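Wednesday, November 2, 2022
Bin picking, grasp planner swap

Back on the bin cell after losing most of September to the calibration mess. Goal for the day was to find out if the new Purko planner is any better than the old Cuypers one, or if we have just been reading the release notes too kindly. Same arm, same bin, same mixed household objects, same force limits. Only the planner node changed.

Ran 300 attempts on the old one last week and had 108 failures. I don't trust that number much. Willy Martens went through the logs with me and 17 of those were the state machine timing out before the planner had even been asked for a grasp. Those should never have been in the count. If we leave them in, anything we put in its place looks like progress.

Started on the new one after lunch. First complaint: it scores grasps between 0 and 1 and calls that a confidence. I see no sign it is calibrated against anything. High scores on thin rims, high scores on the bristle side of the hairbrush, high scores on a shadow under the pan that the depth filter had filled in as a surface.
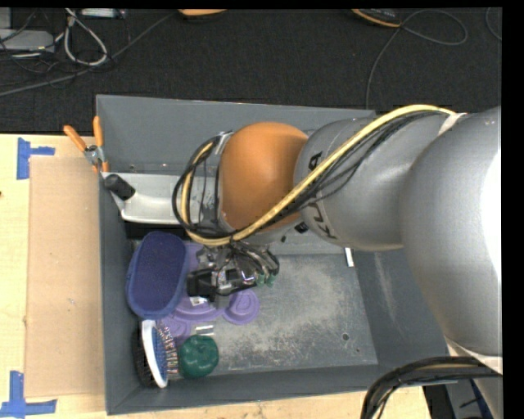
Does a higher grasp score mean the pick is more likely to hold?
Within one object, a little; across different objects the scores can't be compared, so we should stop using them to choose what to pick first.

Second complaint is the collision check. It treats the gripper as a clean box and leaves out the cables and the hose entirely. Near a bin wall that matters. Had to stop the arm 2 times on approach poses the planner had marked as free. Willy thinks a padded hull around the wrist will do it. Maybe – but pad it enough to be safe and we lose every grasp close to the left wall, and that side is where everything ends up.

The Bembridge wrapper also swallows planner errors and returns the last valid pose. Found this by accident. Whoever wrote that default should have to stand next to the arm while it runs. Patched locally, not pushed yet, the Bostar branch depends on the old behavior somewhere and I haven't found where.

No success rate written down for today on purpose. The demo video looks great, they all do.

To do:
– rerun old planner with the timeout fixed, same seeds
– log raw depth along with every score
– add wrist hull, try two padding values
– ask Willy for his replay script, mine drops frames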